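Curado de sartenes y woks

El curado es el tratamiento que recubre el hierro fundido o el acero al carbono con una capa de aceite polimerizado. Esta capa protege el metal de la oxidación y reduce la adherencia de los alimentos.

Procedimiento

La pieza nueva se lava con agua caliente y jabón para eliminar la grasa de fábrica y se seca al fuego. Después se aplica una película muy fina de aceite - el exceso deja una superficie pegajosa - y se calienta por encima del punto de humo durante 30 minutos. La operación se repite 4 veces. Son habituales los aceites de linaza, girasol y colza.

Conservación

Los ingredientes ácidos, como el tomate o el vinagre, disuelven parte de la capa. El óxido superficial se retira con lana de acero antes de un nuevo curado.

Véase también: Polimerización; Punto de humo; Reacción de Maillard.
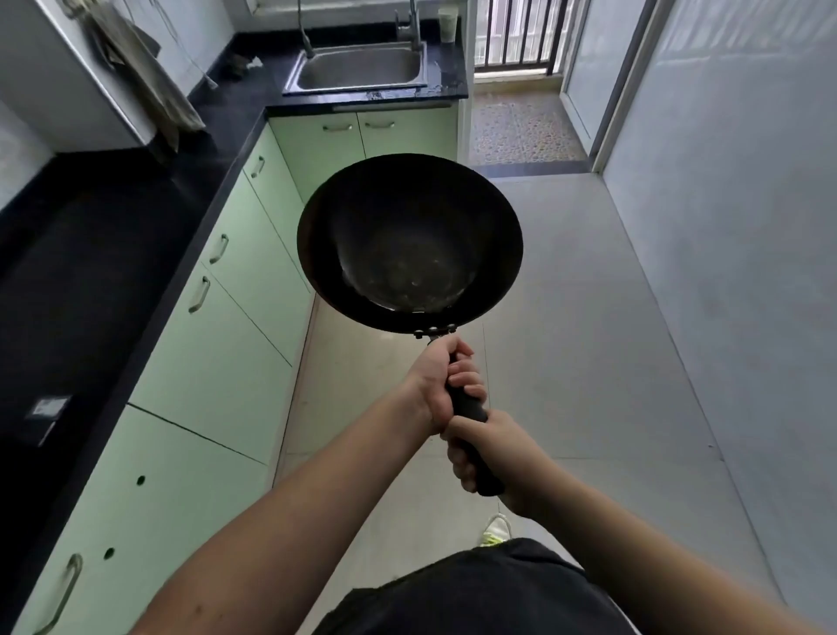
Wok de acero al carbono con mango largo y la superficie de cocción desgastada.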